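4.2 Noise and reading comfort in shared work rooms

The participants in Sarmiento (158 adults) read two texts of equal length, one in a quiet room and one in a room with constant ventilation noise. Comprehension scores were almost the same in both rooms. The comfort rating, however, was lower in the noisy room, and this difference was larger for the readers above 50 years old. 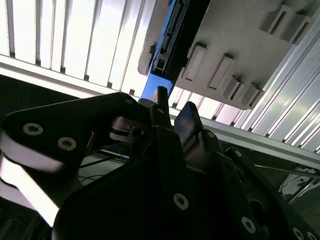
Figure 9. Work room, upward view with white vertical ceiling panels.

We also asked the participants how often they stop reading to rest. In the noisy room the pauses were longer, but they were not more frequent. This result does not agree with our first expectation, which was based on the pilot study in June. One possible explanation is that the second text contained more dialogue and was easier to leave and to continue later.
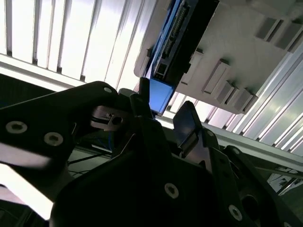 Marites Yap remarked, on reading a draft of this section, that comfort ratings given directly after a task may mostly measure tiredness. We accept this point, and in Section 5 we compare them with the ratings collected on the next morning.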